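Menlow Community Help
Education and training providers > Visits and open days

Arranging a public demonstration of hand-held gripper stations: supervision, group sizes and what visitors may touch

Posted by Hernutum Visits Desk
13/09/2026

Our institute will hold an open day for the families of students and for members of the local business association. One part of the programme is a demonstration by the automation section, in which an operator performs small table tasks while holding a pair of gripper devices, one in each hand. Visitors will be permitted to watch and, if it can be arranged, to try the devices for themselves.

We have held open days before, but they consisted of talks and a tour of the workshops. A working demonstration is new to us and we should be grateful for advice from members who have organised one. We expect 300 visitors over the day. The automation section has one station and has told us that it can spare 2 operators.

We would particularly welcome guidance on the following matters.

How many people should be admitted to the station at one time? The room is of a fair size, but the equipment stands inside a framework with curtains at the sides, and the view from the door is poor.

Should visitors be allowed to hold the devices? The head of section is in favour. Our safety officer has asked for the conditions to be set out in writing before she will agree.

What sort of task is suitable? The operators have suggested sorting small items into a container. The programme committee would prefer something more striking, and has mentioned pouring drinks.

We have read the general guidance on open days in the help pages and found it useful on parking, signs and refreshments. It does not deal with demonstrations of this kind.

Sze-wing Wan
Visits Desk, Hernutum

Posted by Gonus Training Centre, Public Programmes

We have included a demonstration of this type in our May open day on two occasions and can offer the following from our records. It should be read together with your own institute's safety rules, which take precedence.

Admission. We issued timed tickets at the reception desk. Each ticket admitted a party to the demonstration room for 20 minutes, and the next party waited in the corridor until the room had been cleared. In the first year we did not use tickets and admitted visitors as they arrived. The result was a crowd at the front, small children who could see nothing, and an operator who was asked to begin again each time somebody new came in. We recorded 376 visitors across the second open day. Not all of them wished to see the demonstration, and the tickets were sufficient. Whether they will be sufficient in your case depends upon the hours of opening, which you have not stated.

You should not plan for both operators to be on duty throughout. The work is tiring to the wrists and shoulders, more so when a person is also talking. We asked one operator to work while the other spoke to the visitors, and they changed places between parties. A third member of staff should be at the door. This need not be a technical person.

Handling by visitors. We allowed it in the second year under these conditions, which you may copy if they are of use:

Visitors under the age stated in the institute's workshop rules may watch only.
Rings, bracelets and watches are to be removed before a device is taken up.
The operator hands over the device and receives it back. It is not to be passed from one visitor to another.
Loose scarves and lanyards are to be left on the hooks outside.
A visitor's turn ends when the operator says so.

The list was displayed at the entrance and read aloud to every party. Our safety officer accepted it after adding the line about lanyards. She also asked that the fire exit be pointed out to each party, a matter you will no doubt have in hand.

Choice of task. We would advise against pouring drinks. A spill means that the room must be closed while the table and floor are dried, and equipment with cables attached to it should not be used near open liquids at a public event. We would support the suggestion made by your operators. Our own visitors showed a good deal of interest in quite plain tasks, provided that they were told beforehand what was to be attempted. A short card giving the task, the purpose of the exercise and the name of the person working is worth preparing.
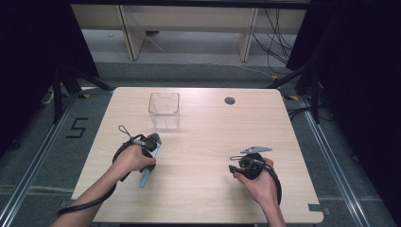
The layout of the table should be settled well before the open day and kept the same for every party. Visitors follow the work far more easily when there is very little on the surface. One empty wire basket and one slim light-blue stick, held at the left gripper while the right one is free, are enough for an operator to explain what is being attempted, and the audience will know where to look. Attention should also be given to cables. Each gripper has a black cable lying over the operator's hand or wrist, and a visitor who takes a turn must be shown how to stand so that it is not pulled. The floor requires the same care. Where there are cables beside the table and metal rails along both sides of it, visitors should be kept back behind a rope barrier and brought forward singly. We marked a standing place for the person taking a turn and found that adults respected it and children did so after a reminder.

With regard to the curtains, we recommend that you leave them as the section has arranged them and bring the visitors to the open side. In our first year the curtains were tied back to improve the view. The section then had to set its station up again the following morning, and made its feelings known.

Please allow time for questions. Those most often put to our operators concerned the cost of the equipment, whether the work would replace jobs, and how long it takes to learn. We agreed short replies to the first and second with the director's office. The operators answered the third in their own words.

We can send the ticket template and the door notice on request. Please write to the Public Programmes address given on our member page.

Posted by Altıntaş

Do not let people touch it. We did and it was nothing but trouble. One gentleman would not give it back. Have them watch and give them a leaflet.

Also check the sockets.

Posted by Menlow Community Help, Visits Section

The section has read the replies above and wishes to add some points of procedure.

Members are reminded that an event at which the public handle equipment may need to be notified to the institute's insurer. The form of notice differs between insurers, and the policy documents should be consulted. It is advisable to write early, as a reply may be needed before the programme is printed.

If photographs or recordings are to be made during the demonstration, including by any device that is part of the station itself, a notice to that effect should be placed at the entrance to the room and at the main reception desk. Visitors who do not wish to be recorded should be offered a place to stand where they will not be, or a separate viewing with recording switched off. The organiser should ask the automation section in plain terms what is recorded while the station is in use, where it is kept and who may see it. The answer should be held at the reception desk in case a visitor enquires.

Access should also be considered. A table at standing height is difficult to see for a person using a wheelchair, and a place at the front should be reserved in each party. Where the operator speaks while working, a printed version of the talk should be available in large type.

On the question of handling, the section takes no general position. The conditions listed by Gonus Training Centre are sound, and an institute which is unable to staff them should offer viewing only. The reply from Altıntaş is noted.

The general guidance on open days will be reviewed, and a paragraph on live demonstrations will be put forward for inclusion.

Posted by Hernutum Visits Desk

We thank all members for their replies. The drinks have been withdrawn from the programme. We shall adopt timed tickets and have asked Gonus for the template. The opening hours have yet to be confirmed, and the number of parties will be fixed once they are known. Our safety officer has the list of conditions and has raised one question, namely whether long sleeves should be rolled up before a visitor takes a device. If Gonus has a rule on this we should be glad to have the wording.

Sze-wing Wan

Posted by Gonus Training Centre, Public Programmes

Sleeves were rolled to the elbow. The wording is in the door notice, under the line concerning rings and watches. Both documents have been sent to your desk.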